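Budget season thread. I was given a spreadsheet with one empty row called "Robot stuff" and a deadline of Saturday. Who sets a deadline on a Saturday? Finance does.

1/ The row is for grippers. We want more hand-held pairs so more people can record jar-and-shelf work at once, and later the arm that's supposed to learn from all this. The arm is next year's row. I have been told to stop saying "arm" in meetings.

2/ Two quotes in. Kosmont wants 2000 a pair, cables included. Forov wants 1000 a pair, and the cables are a conversation.

3/ I have had the conversation. The conversation costs extra.

4/ Jarmila Kuruc, who signs things, asked what a pair of grippers does all day. I said it handles jars. She asked what a person does all day. I said, well, currently, also jars. 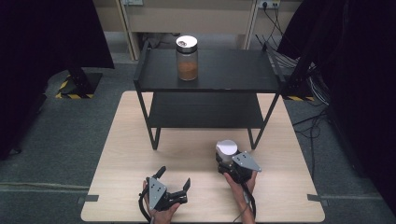 **Ondrejka, September**

5/ So, a pair is two grippers, one per hand. I spell this out because the first version of the spreadsheet had us buying nine grippers. Four people and one very lonely left hand.

6/ Corrected to eight. Finance wrote back to congratulate me on the savings. I've accepted the congratulations.

7/ Things I forgot in the first draft, in the order I remembered them at 2 a.m.: spare fingers, spare cables, storage, table clamps, shipping, the tax on shipping, somebody's time to set it all up.

8/ "Somebody's time" went in as zero. Svetozár Štefanec crossed out the zero and wrote his own name next to it with a question mark. Fair.

9/ Fingers are the bit I'd fight for. They're what touches everything, and you will want spares on the shelf before you want them. Kosmont sells them in sets. Forov sells them one at a time, like oysters.

10/ Props also need a line. Nobody budgets for props! Glass jars, lids, things to put in the jars, more jars for when gravity joins the project. I asked for a modest sum and got a reply that just said "jars?"

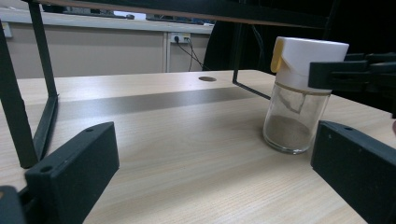 11/ Anyway I've put props under consumables, where they'll sit between printer toner and coffee and attract no attention at all.

12/ A tip if you're doing this for the first time: ask for lead times in writing. Forov's salesman said "soon" on the phone three times. In the email it became eight weeks from payment, and the payment has to clear first, and our payments clear at the speed of moss.

13/ Also ask who fixes it. Kosmont will take a broken unit back and send a loaner. Forov will send you a PDF. I read the PDF. It suggests contacting Forov.

14/ Third option: Skenov rents. Monthly fee, swap anything that breaks, hand it all back at the end. I liked this until I worked out that by spring we'd have paid for the lot and own none of it. Svetozár says that's called a gym membership.

15/ Still, for a short project I'd rent. If you only need a few weeks of recordings, don't buy hardware and then spend a year looking for reasons to use it. I've seen that storeroom. I have a key to that storeroom.

16/ Current plan: two pairs from Kosmont now, fingers and cables on the same order, decide on the other two pairs after the winter. Jarmila hasn't said yes. She has said "hm," in the good tone.

17/ Spreadsheet goes in Saturday morning. If anyone has run Forov's cheap ones for longer than a few months, tell me how the cables held up - I can still change the row until noon.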